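发件人：采集组这边
收件人：小型自动化与遥操作设备邮件列表
日期：2024年10月20日
主题：Re: 手持夹爪到底先买几套？预算表求拍砖

大家好，

先谢谢楼上那位把预算表贴出来，这种东西平时很少有人愿意公开，我看了两遍，还跟我们自己去年的表对了一下，好多坑简直一模一样（笑）。我把原信引在下面，然后一段一段接着聊，写得比较散，各位凑合看。

> 各位好，我们组明年要上手持夹爪采数据，目前的想法是一次性买16套 Gronda 的
> 手持夹爪，背负式的记录单元也配16套，这样每人一套，谁也不用等谁。
> 
> 场地是现成的一间大办公室，桌子也有，所以场地这一项我先写了零。道具预算
> 写了2,000元，主要买些杯子碗筷之类的小东西。
> 
> 备件没有单列，供应商说第一年保修。软件这边打算用 Pluvura 的整套方案，
> 定位、同步、上传都包了，按席位收费。
> 
> 想请教三件事：一、数量合不合理；二、还漏了什么；三、要不要一步到位直接上
> 固定机械臂，手持的就少买点。
> 
> 表格月底要交，急，先谢过。

先说数量。我的意见是别一口气买16套，先下7套。我们当初也是按人头算的，觉得一人一套天经地义，结果设备到了以后大半时间在柜子里躺着。真正卡住大家的是工位：一个人拿着夹爪干活，前后左右都得留出转身的地方，背上还背着东西，两个人挨太近就要互相撞。你们那间办公室我没去过，按你信里说的面积，能同时舒舒服服开工的人数恐怕连16的一半都不到。再说第一批机器总会有些毛病要改，握把太滑啦，扳机太硬啦，线从哪边出啦，你先拿少量用上三四个星期，把意见攒齐了再下第二批，供应商多半愿意给你改到新批次上。一次买齐就只能自己拿胶带缠了。

单价这块，批量折扣是可以谈的。我们的做法是签一个框架，总数写进去，分两次提货，第二次的数量允许往下调。Gronda 的销售一开始不太乐意，磨了几轮也就答应了。关键是要在合同里写清楚两批货的零件能互换！我们吃过这个亏，第二批的指垫换了固定孔位，老的备件全用不上，只好两套库存分开管，标签贴得柜子上花花绿绿的。

说到备件，这一项请一定单列，千万不要指望保修。保修保的是坏了给你修，寄过去再寄回来，中间那段时间你的人坐在那儿喝茶，工资可是照发的。我的建议是每买几套就多备一套整机，放着不动，谁的坏了直接拿去换，坏的慢慢修。另外指垫、卡扣、绑带、数据线这些都算消耗品，按月往表里写。数据线尤其费，弯折的地方最先出问题，毛病还时有时无，查起来能把人查疯。我们现在的规矩是只要怀疑过一次就扔，不许放回抽屉。有位同事心疼，偷偷放回去过，后来那根线又坑了我们整整一个下午。

定位标记也提一嘴。如果你们用的是带标记块的夹爪，那个小方块要当易损件来买。磕掉一个角、图案蹭花一点，看着没什么，后面解算就开始闹脾气。打印的贴面便宜，可以自己换，但换完必须重新标定，标定要占一个熟手的时间，这个工时也请写进表里。我见过好几份预算把标定写成零，大概是觉得半小时的事嘛，可是半小时乘上每套每周，加起来就很可观了。

然后是场地，你写的那个零，我看着心里一紧。桌子是现成的，这没错，可办公室的电不是照这个用法拉的。充电、路由器、录制用的电脑、再加上几样要通电的道具，插座位置肯定不对，线就得在地上跑。我们头一个月地上全是线，后来才老老实实买了线槽，又请电工加了两处地插，两样都不在预算里，是从别的项目里抠出来的，抠的时候挨了一顿说。你现在把这笔写进去，审批的人一般不会拦，等到年中再去要，难度完全两样。

灯光也是。白天靠窗的位置亮得不行，傍晚又全靠顶灯，同一张桌子上午和下午录出来像两个地方。当然有人说数据就是要这种变化，这话也对，可你至少得知道自己什么时候在变。我们最后只加了遮光帘，没有动灯，省了不少。顶上要是打算装固定的监看相机，支架和走线一起报，别分两次找人爬梯子。

道具那2,000元，肯定不够。杯子碗筷确实便宜，200元能买一大箱，真正花钱的是两头：一头是带门、带抽屉、带旋钮的小家电，一头是会坏会脏会丢的小件。小家电不用买新的，二手的反而好，款式杂。小件要重复买，同一种碗至少备上几个，摔了就补，不然任务录到一半，道具换了样子，后面整理的人要来找你算账。还有存放的架子和收纳盒，请写上！没有盒子的道具，过两个星期就不知道去哪儿了。我个人的习惯是每个任务一个盒子，盒盖上写任务名，下班前谁用的谁收。

你问是不是一步到位上固定机械臂，这个我稍微多说几句。我自己是偏向手持先行的，原因很俗，就是钱和灵活。固定臂一到，底座、护栏、急停、安全评估，哪一样都要钱要时间，而且装在那儿就不好挪了，今天录厨房明天想录工具间，你得把世界搬到它面前去。手持的呢，人走到哪儿录到哪儿，桌子转个方向就是新布置。当然最后总要在真臂上验证的，所以我建议留一台的预算，放到下半年，型号先空着，到时候夹爪的尺寸、行程都定了再选，免得买回来接口对不上。我们隔壁 Strachan 项目就是先买了臂，后来夹爪改了两次，转接板也跟着做了两次，加工费都快赶上半套手持的钱了。 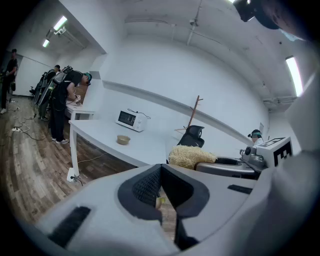
再讲人。设备表里通常不写人，可我劝你哪怕在备注栏里也写一笔。背着记录单元弯腰干活是真的累，尤其是桌子偏矮的时候。我们一开始排的是整上午不换人，没几天就有人腰不舒服，后来改成干一阵歇一阵，歇的人帮着复位道具、看录制状态，产量居然没掉多少。这么一来，设备数量就应该按同时在干活的人算，不该按总人数算，又绕回我前面说的7套了。桌子如果能升降最好，不能升降就至少买两种高度的，这个钱比多买几套夹爪划算得多。背带也要注意尺码，个子小的同事背着大号背架，走起来一晃一晃的，录出来的东西也跟着晃。

软件这边，Pluvura 我没用过全套，只试过他们的同步模块，能用，文档写得一般。按席位收费这个要小心，问清楚席位是绑人、绑设备还是绑同时在线数。按同时在线算对你最有利，按设备算的话，你那几台备用机躺在柜子里也要交钱，太冤了。另外一定要问原始数据能不能不经过他们的平台直接导出，导出是什么格式，合同到期以后还能不能读。这几条最好让对方写成邮件回给你，口头答应的不算数。

存储也漏了吧？我在你表里来回找了几遍都没看到。录一天下来的量会比你想的大，先别急着买很贵的阵列，拿头一个星期的实际数据估一下再说，但是表里得占个位置。我们第一个月是用移动硬盘来回倒的，倒着倒着就有一块忘了是拷过还是没拷过，只好全部重新核对，那个周末谁都没休成。现在是录完当天就传，盘上贴两种颜色的标签，土办法，好使。

对了，如果你们那边的采购和我们一样要货比三家，Grurnemcombe 也可以去问个价。他们家的握把我用着更顺手一点（手小的人会有同感），缺点是交期长，而且客服回信慢吞吞的。拿来当比价对象没问题，真要买的话请把交期写进违约条款。

月底交表的话，我会这么排顺序：先把场地和备件两行补上，再把夹爪改成分两批，第一批7套，第二批的数量写成上限；机械臂那行挪到下半年；道具往上加，加多少你看着办，反正别再是2,000了。审批的人如果嫌总额高，第一个砍的应该是第二批夹爪，备件那行请死守。

我手上有一份我们用的表格模板，列比较多，有些列是我们自己内部才用得上的，你拿去删删改改就行。列表这边好像不让发附件，需要的私信我，我晚上一起发。还有哪位用过带快拆指垫的版本？我想知道卡扣用久了会不会松，我们第二批正在犹豫要不要加这个选项，供应商当然说不会，可他们总是说不会的嘛。

祝顺利，

采集组，管柜子钥匙的那个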